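Centre d'assistance Plevar
Accueil Produits Kit Pono Tickets Documentation Connexion
Rechercher dans les tickets… OK

Ticket 453 – Kit bimanuel Pono, tâche « vaisselle vers évier »
Ouvert par : Lionel Arnaud (intégration, Lefèvre)
Date : 30/08/2026
Priorité : normale
État : en attente client

Symptôme signalé
Depuis la mise à jour du contrôleur, le bras droit déclenche l'arrêt sur effort E-17 à l'approche des assiettes. Le bras gauche termine son cycle au-dessus de l'évier sans défaut. Redémarrage complet effectué deux fois, même résultat. Nous évaluons le kit avant commande et la période d'essai court jusqu'à la fin du mois prochain.

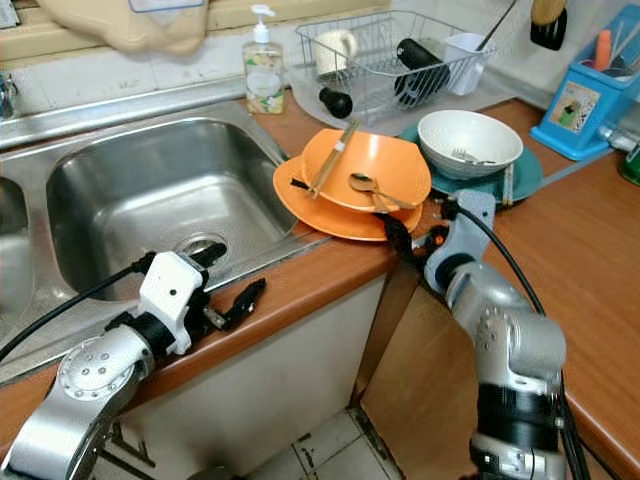

Configuration : alimentation d'origine, doigts noirs d'origine, seuil d'effort laissé à 60 % de la valeur nominale. Script de démonstration non modifié, hormis la hauteur du plan de travail. Le journal est joint (3000 lignes, le défaut apparaît vers la fin).

Réponse du support, niveau 1
Merci de vérifier les points suivants et de nous indiquer le résultat pour chacun :
– position de repos des deux bras avant lancement ;
– passage du câble côté droit, sur toute la longueur du bras ;
– absence de contact entre les doigts et le chant du plan de travail.

Réponse client
Position de repos conforme. Pour les doigts, j'ai un doute : en fin d'approche, les pointes du bras droit arrivent très bas.
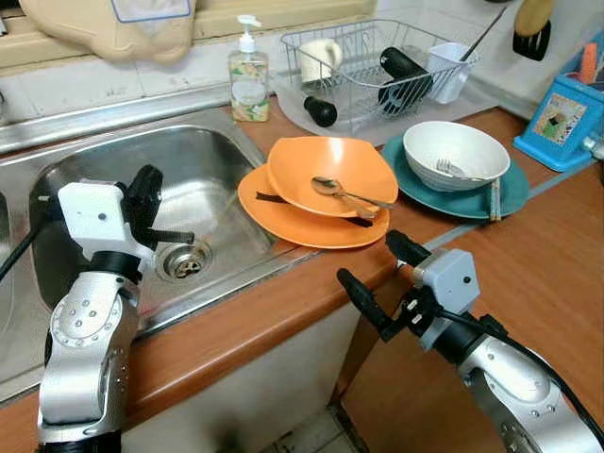
Fig. 2 – Pince droite près du bord avant du plan de travail, pince gauche au-dessus de la cuve.

J'ai relevé le point d'approche dans le script. Le défaut devient moins fréquent mais ne disparaît pas. Même comportement avec l'ancien jeu de doigts Wasteck, remonté pour comparaison.

Réponse du support, niveau 2
Le journal montre une dérive lente du couple au poignet, avant tout ordre de fermeture. Un choc donnerait un pic. Pouvez-vous fournir une vue de la caméra de poignet, vaisselle orange entre les doigts, et relire l'offset de la pince ?

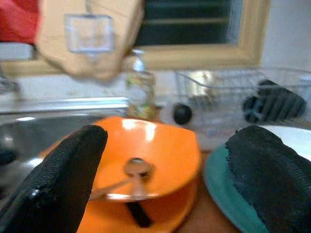 Offset relu : identique à la valeur d'usine. J'ai aussi refait la calibration à vide, sans écart notable. En revanche, bras droit tendu et moteurs coupés, je sens une résistance à la rotation du poignet. Elle diminue quand je soutiens le câble à la main.

Réponse du support, niveau 2
Cela correspond à la dérive observée. La boucle du câble doit rester libre sur toute la course du poignet. Procédure :
1. Couper l'alimentation et attendre l'extinction du voyant.
2. Desserrer le collier côté coude, sans toucher au connecteur.
3. Donner du mou au câble, resserrer, puis faire tourner le poignet à la main d'une butée à l'autre.
4. Relancer la calibration à vide, puis le script à vitesse réduite.
Ne pas augmenter le seuil d'effort pendant les essais.

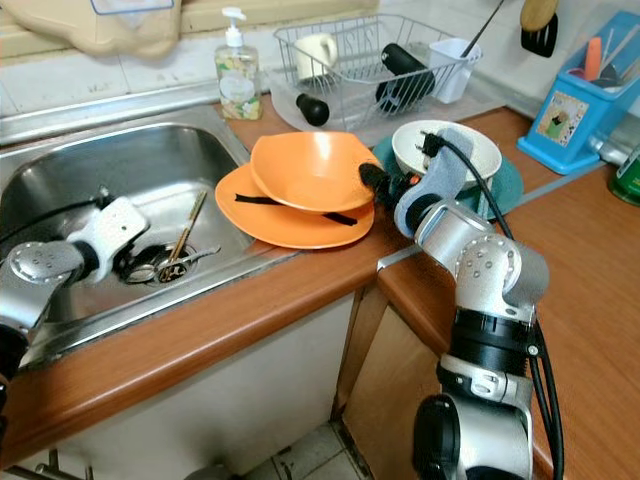 Collier repris selon la procédure. Dix-sept cycles à vitesse réduite sans E-17, puis un arrêt au premier passage à vitesse nominale. Deuxième essai à vitesse nominale : aucun défaut. Je joins les deux journaux.

Il me faudrait par ailleurs la longueur de câble recommandée côté droit – la notice ne donne que celle du côté gauche.

Réponse du support, niveau 2
Journaux reçus. La cote demandée est transmise au bureau d'études. Merci de refaire une série à vitesse nominale avec l'enregistrement du couple activé (menu Diagnostic, canal 6). Le ticket reste ouvert dans l'attente de ces données.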